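A Saturday at the Imstead small investors' fair
By Aileen Sison
Sat 15 June

I've been putting money into funds every month for long enough now to have opinions, and not quite long enough for any of them to be worth much, so when the Imstead fair came round again I decided to go and listen to other people's. Entry was free if you signed up online, and the hall is a short walk from the station. Even so I managed to set off late, miss the train I wanted and arrive with the opening talk already under way, which meant creeping down the side aisle with a wet umbrella and sitting on the end of a row with a bag on my lap.

The opening talk was Bokmont's. They're the fund house with their name on the programme this year, and I'd half expected a sales pitch with sandwiches. It was better than that! The speaker ran a small companies fund and she spent most of her slot on the years when it had done badly. She put up one slide of what would have happened to a lump sum, and another of the same money dribbled in monthly, and then (this was the bit I liked) she showed them both again starting from a different month and the whole order flipped round. People around me started writing things down. I did too, although when I looked at my notes on the train home they said "start date!!" and nothing else.

Her point, as far as I could follow it, was that most of us look at a chart and pick the beginning without noticing we've picked it. You see a fund up nicely over a year and never ask what it did in the year before that. I've done precisely this. I bought into a smaller companies fund after it had been on a tear, felt very clever until the summer, and then spent a long time not opening the app.

She was asked whether now was a good time to get into smaller companies, of course she was, and she wouldn't say. She said she'd been asked it at every fair she'd ever been to and the room always wanted the same answer. There was a bit of grumbling behind me about that. I thought it was fair enough, though I'd have liked a hint.

After that I went round the stalls. If you've never been to one of these, it's a bit like a school fair where everything on the tables is a leaflet. Pens, too, and one stall had proper shortbread and was doing very well out of it. There were stockbrokers, a couple of building societies, people selling courses (I walk quickly past those), and a book stall where I bought a second-hand guide to reading company accounts which I fully intend to read on holiday in August and will probably bring back with sand in it and the bookmark at page 30.

The stall I spent longest at was Orkuren. They do an online platform where you hold all your funds in one place, and I'd been thinking of moving across from my current one. I had my list of questions on my phone and the man there was patient with all of them. What I wanted to know was what I'd pay, start to finish, on a small pot. Their dealing charge for funds is nothing, their yearly fee is capped at 60 pounds, and there's a charge for shares that I'm not going to bother with as I don't hold any. Moving your money to them is free and moving it away again is also free, he said, and I made him show me that on paper. He did, and it's there, on the second page near the bottom.

What I hadn't thought about is time out of the market. If you move from one platform to another as cash, you're sold out of everything while it goes through, and if prices go up in those weeks you've missed it. If they go down you look like a genius, but you can't plan on that. The other way is to have the funds themselves moved across, and that only works if the new place offers the very same version of the fund. Mine has four letters after its name and it seems they all matter. I went away to check that before signing anything and I still haven't done it, so put me down as undecided.

Lunch was a baked potato from the van outside, eaten on a wall. It had stopped raining by then. I got talking to a retired couple who'd come in on the coach and had been investing together since they got married. They keep one notebook between them. Every time they buy something they each write down why, separately, and they don't look at the other one's reason until they sell. I thought that was the best idea I heard all day, and it didn't come from a stage.

In the afternoon I'd booked on to the workshop in the side room, the one called "What's in your fund?" run by Calimlim, a little research outfit I hadn't come across before. They'd asked us to bring the name of one fund we owned, and then we looked up its biggest holdings together and compared. Well! I own three funds. I had thought this made me nicely spread out. Two of them turned out to have very nearly the same top ten, in a slightly different order, so I've been paying two sets of charges to own the same companies. The woman next to me had it worse, she had five and they overlapped like roof tiles.

We also did an exercise on paper with a made-up 1000 pounds to split between large companies, smaller ones and cash, first with no information, then with a gloomy newspaper headline read out, then a cheerful one. You had to write down your split each time without crossing out the last. I moved a good chunk into cash after the gloomy one and moved it all back again after the cheerful one, and when they worked out what all that shuffling would have cost me in real life with dealing fees I felt a bit sick. The people who'd left theirs alone were quite smug about it. One lad said he'd only left his alone as he hadn't heard the headline, and got a round of applause.

The election came up, naturally. Somebody wanted to know if they should pause their monthly payment until it was all over and done with. The tutor asked her what she'd do if the result went the way she wanted, and she said she'd carry on, and then what she'd do if it didn't, and after a bit of a think she said she supposed she'd carry on as well. So that sorted that out. I had been wondering the same thing myself and kept quiet.

My one moan about the workshop is that the room was far too warm and the slides were tiny. If you were past the third row you were guessing. They've promised to email the handout round to everyone who left an address, and I did leave mine, in my best capitals.

I had meant to catch the last panel on pensions but it was full, with people standing along the back, so I had a second look at the stalls and a cup of tea. By then most of the shortbread had gone. 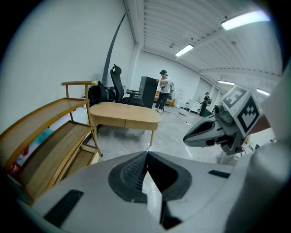
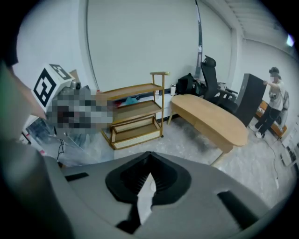
If you're thinking of going next year

Book the workshops as soon as the list goes up. The talks in the main hall you can just walk into, but the side rooms are small and the good ones had gone by the time I'd told my sister about them. I only got into mine on a cancellation.

Bring a bag that closes. Bring your own fund names written down properly, with all the letters on the end, or you'll be stood at a stall scrolling through old emails like I was while a queue builds up behind you. And do take the latest statement if you've got one. Mine says my pot stands at £2416, and having the real number in front of me made the talk about charges much easier to follow than percentages ever do. A percentage slides straight off me. Show me pounds and I sit up.

Trains back to the coast run twice an hour until teatime and then there's a long gap. There is parking behind the hall but it was full when I walked past in the morning, and cars were going round and round looking hopeful.

As for what I've changed, not a lot so far. The monthly payment stays where it is. I'm going to drop one of the twin funds, whichever of the pair is dearer, and put that money into the other one, and I've bought a notebook. The first page says why I own my smaller companies fund. It took me most of the journey home to write, and the reason I bought it in the first place ("it had gone up") is now there in ink, with something a bit more sensible underneath.

I'll do a separate post on the Orkuren charges once I've checked which version of the fund they carry. If anyone reading has already moved to them, do leave me a comment and tell me how long it took.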